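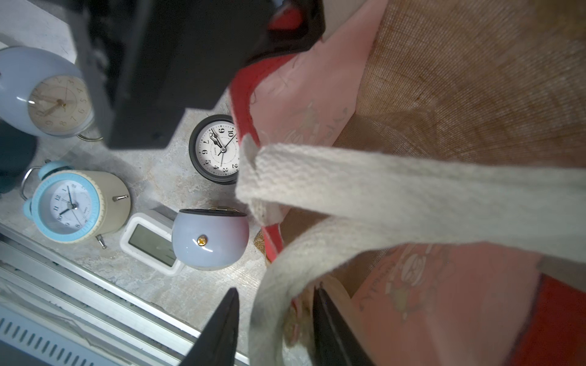 *A tote bag with a burlap-like body, a printed pink panel and a woven cream handle.*

A **tote bag** is a large, usually unfastened bag with one or two handles, carried in the hand or over the shoulder. The word "tote", meaning to carry, is older than the bag, and its origin is disputed. Several confident explanations are in circulation, most of them resting on very little. The bag is now sold chiefly as a reusable alternative to the disposable carrier, a role in which its merits are often overstated.

## Name and definition

There is no agreed line between a tote and a shopping bag, a book bag or a beach bag. Retailers apply the name to almost anything with an open top. Wendy Hebden, in her survey of the bag trade in Renham, argued that "tote" describes a price rather than a shape, as the same bag could be found under two names in shops on one street. Her critics pointed out that she had looked at only 14 shops, though none of them offered a better definition.

## Materials

Cotton canvas is the most common cloth. Jute is also widely used, either alone or joined to cotton, and is often called burlap or hessian when woven coarsely. It is cheap and stiff enough to hold its shape, but it sheds fibres, frays where it is cut and does not take well to washing. Sellers tend to describe these traits as "rustic".

Handles may be cut from the same cloth as the body or made from separate webbing. Wide cotton webbing is kinder to the hand than thin cord. The join between handle and body is the usual point of failure, and a bag with a strong body and poor stitching will not last long. Labels that give a maximum load seldom say how it was tested.

## Patchwork and reused cloth

Bags pieced together from different fabrics are often sold as "upcycled". The term has no fixed meaning in the trade. It may refer to worn clothing, to unused ends of factory cloth, or to new cloth printed to look faded. Konrad Nägeli, who wrote on the market at Huaranga, found that stallholders there used one word for all three and saw no reason to change.

The workshop at Kurnuvano is sometimes credited with starting the fashion for contrasting trim along the edge of a sewn panel. The claim comes from the workshop's own leaflet. Seraina Marti has noted that edging a raw seam with a strip of spare cloth is an ordinary sewing method and hardly needs an inventor.

## Environmental claims

The case for the tote depends on how often it is used. Growing cotton takes land and a good deal of water, and a cloth bag generally takes more material to make than a thin plastic one. It must therefore be used many times before it can be called the better choice. Published estimates of that number differ widely, partly because they measure different kinds of harm, and figures quoted without their source should be treated with care.

Free totes weaken the case further. Thaddäus Wallner's study of households in Reltby recorded many bags that had been given away at fairs and conferences and never carried again. Mechthild Kaufmann questioned his method – he relied on what people remembered – but accepted that owning a bag and using it are separate matters.

## Care

Plain cotton totes can usually be machine washed, though unwashed canvas may shrink. Jute is better wiped clean and dried flat. Printed panels fade with washing and sunlight. Bags used for raw meat or loose vegetables should be cleaned regularly, whatever the label says about "natural" resistance to germs.

## See also

- Carrier bag
- Hessian
- Webbing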